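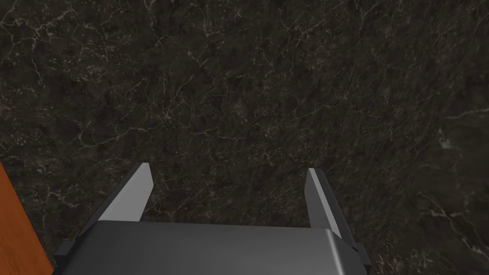
Mar 21, 2022

I spent most of the weekend setting up the wrist camera on the simulated cell, and I have been putting off writing it up because I wanted to be sure I understood what I did. I'm still not sure about one piece of it, but if I wait until I am, there will never be a post.

For anyone who came here from the bread recipes (hello, and welcome, the rye post is still getting comments!), the short version is that I look after a small robot cell for Lachance, and before we touch the real one we build it on the computer. Mine is called Stevalus, after a typo in the first project folder that Malte Heitmann never let me fix. It has one arm, one parallel gripper with two flat fingers, and a countertop for the arm to work over. The gripper view is the one I care about most, and it was the one that was wrong.

The trouble started when Sylvie Beaudoin loaded the cell on her machine in Odbridge and wrote back that all she could see was the top of the gripper housing. Just a big gray slab with no fingers. She was very kind about it. I opened my copy and found the fingers in view but leaning badly off to one side, and after a long evening with a pot of tea I worked out that she and I were on two different versions of the mount file. Mine had the camera turned by 5 degrees from where it ought to be, and hers had it pushed too far back and tipped down. So neither of us had a good one, and I had been training my eye on a crooked view for weeks.

I ended up deleting the camera and starting over. First I opened the jaws all the way and left them there, with nothing between them, and moved the arm over a bare stretch of counter. Then I put the camera back at the wrist and walked it forward 10 millimeters at a time until both fingertips showed, with the top of the housing low in the picture and plenty of counter beyond it. I like to keep a bit of housing in there. Nele Harms crops hers out completely, and we have gone back and forth on this more than two grown women should.

After that comes the part I enjoy, which is closing and opening the jaws slowly and watching the inner faces of the fingers. If one side moves and the other lags, you've got a joint wired up wrong. I ran it 8 times and both sides came in together, and I will admit I clapped.

A word about the countertop, because Mélanie Bouchard asked. The dark marble with all those pale veins is one of several surfaces we swap in. It is very handsome, and I would have it in my own kitchen tomorrow, but it's a hard one to work over. The gripper is dark gray and so is a good deal of the stone, and down low the brackets nearly melt into it. What saves you is the inside of the fingers, which I made a light gray on purpose last year. I had wondered about brightening the lamps as well and decided to leave them be. A plain white counter would make everything easier to look at, and then we'd get a nasty surprise the first time somebody picked a dark one.

There's a sliver of orange-brown wood on the left side that belongs there, so please don't write to me about it, Malte. I thought about shifting the arm over to get it out of the view and then remembered that the real arm will have things beside it too.

The piece I don't understand is a small jump when the cell resets. The arm goes home, the gripper settles, and then about one step later the whole wrist gives a tiny hop. I let it go through 400 resets overnight and it never landed in a wrong spot, so it may only be the order in which things load. Lucie Poirier had something like it on the Plurkley cell and cured it by making the arm wait before the camera switched on. I'll try hers first.

Sylvie has the new mount file now and says she can see her fingers. If you pulled a copy from the shared folder before Saturday, please throw it out and take a fresh one, and check that the jaws are fully open when it loads. I'm going to leave the reset business until April, when the real gripper is back on the bench and I can compare the two side by side.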